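Former accounts clerk admits taking money from Tronham haulage firm

A former accounts clerk has pleaded guilty to stealing from the haulage company where she worked, in a case heard at Tronham Crown Court.

The 44-year-old, from Olell, admitted one count of fraud by abuse of position and one of false accounting. The court was told that 118 payments left the accounts of Kaczorowski Freight over two years, most of them for £900 or less. Invoices had been made out to a supplier called Ristolent, which did no work for the company. 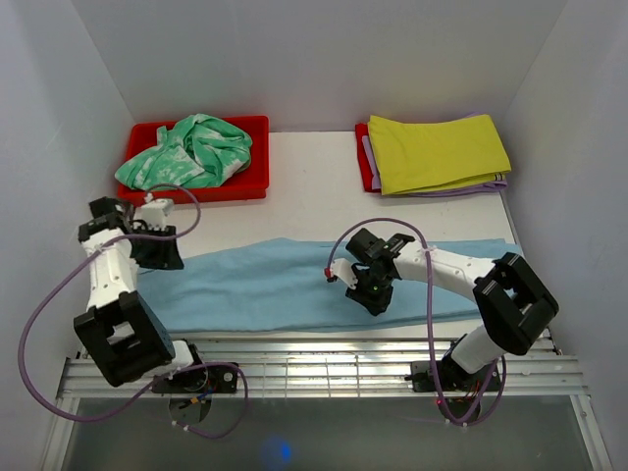 Prosecutors said 109 of the payments went to a bank account in the defendant's maiden name. The rest were sent to a joint account, which she has since closed. A second charge of false accounting was dropped.

Her barrister said she had no previous convictions and had already paid back part of the money — the sum was not given in court.

The judge ordered a pre-sentence report and warned that all options remained open, including prison. She was released on bail until sentencing in March. A separate hearing will decide how much she must repay.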